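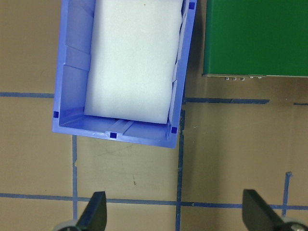
How many tries does it take before you can say a robot is good at a task? More than you'd like, and the number depends far more on how you choose the starting positions than on how patient you are.

# Chapter 6: Where Things Start

I want to begin this chapter with a number I was once very proud of. We had trained a policy to pick up a soft block and put it somewhere else, and we ran it 42 times in one afternoon, and it worked nearly every time. I wrote the result on the whiteboard in big letters. Then a colleague who had missed the whole thing wandered in after lunch the next day, put the block down where *she* felt like putting it, and the arm closed its fingers on thin air. She tried again a bit further over. Thin air again!

The policy hadn't changed overnight. I had simply been putting the block in more or less the same place every time without noticing (I'm right-handed, I stood on the left of the table, and the block went where my arm went). My 42 trials were really one trial with some wobble in it.

So this chapter is all about start states: how to pick them, how to mark them out, how to write them down, and what you're allowed to claim afterwards. It's less glamorous than Chapter 5, I know. I'd still say it's the chapter I'd hand to a new student first.

## 6.1 Tape is a perfectly good instrument

You can do this with motion capture and a calibrated projector if you have them. I mostly do it with painter's tape. The worktop we'll keep coming back to is tan, with strips of blue tape dividing it into rectangular cells, and a blue plastic bin with a white foam block in it. The tape bows a little in places and one end is torn. I've never found that this matters, so long as everybody agrees which cell is which and the tape stays put for the whole study.

What does matter is that a cell gives you something you can *say*. "The bin was a bit to the right" can't be repeated by anyone, including me a week later. A cell name and a rotation can. If you want finer control, pencil a cross in the middle of each cell and line up a corner of the bin with it.

One warning from my own bad habits: decide on the names before you start. On the Granden study I named cells as I went along, ran out of sensible letters, and ended up with a cell called "far one". Don't do that.

## 6.2 Three ways to choose

Suppose you've got a grid and a budget of trials. You could choose the starts by hand, which is what I did on my proud afternoon, and which I'd now only use for debugging. You could draw them at random. Or you could work through the grid in a fixed pattern, so that every cell gets its turn, and shuffle the order.

Random draws sound the most scientific, and with a huge budget they're lovely. With a small budget they leave holes. In the first round of the Clellora trials we drew every start at random and stopped at 115, and when I plotted them afterwards there was one corner we'd barely touched. That corner was where the policy was weakest, so our score looked a good deal better than it deserved to.

For the second round we went through the grid properly: 144 trials, the same number in every cell, with the order shuffled so that a slow drift in the camera or the lighting couldn't pile up on one side of the table. The overall score dropped. I was grumpy for an evening and then rather pleased, as now we knew *where* it failed, and that gave us something to fix.

> **Try it yourself.** Take any tabletop task you can run and do 11 trials with starts you choose by eye. Mark each one on a sketch of the table as you go. Then do another 11 drawn from a shuffled list of cells, and compare the two sketches before you compare the scores.

## 6.3 Turning things, too

Position is only half of it. A bin set down at a slight angle is a different problem from one sitting square to the tape, particularly when the two fingers have to go in past its walls. The block inside can shift as well: pushed up against one wall, it leaves a gap on the far side and hardly any on the near one. I've watched a policy cope with every cell on the table and still come unstuck over a quarter turn.

So write down the rotation of the container, and write down where the object sits within it. If you can't afford to vary both, vary one, hold the other still, and say so plainly in the report. Readers are very forgiving of a narrow study that admits it's narrow.

## 6.4 What the wrist sees

A camera at the wrist looks at the table from wherever the arm happens to be, and that catches people out. When we change the arm's starting pose we change the picture the policy begins with, even if the bin hasn't moved at all. The top of the bin may be out of view to begin with, and so may some of the square markers on its rim, if you happen to be using them.

My rule, borrowed from the Timmermans write-up and never regretted, is to treat the arm's first pose as one more thing on the list, next to the cell and the rotation. Save the first camera frame of every trial under the trial number. It costs you next to nothing in disk space, and when two runs from the same cell turn out differently, it's the first place I look.

We'll use the Zillau task for the worked example in the next section. Have your sketch of the grid beside you, with the cells already named, and we'll fill in the trial sheet one row at a time.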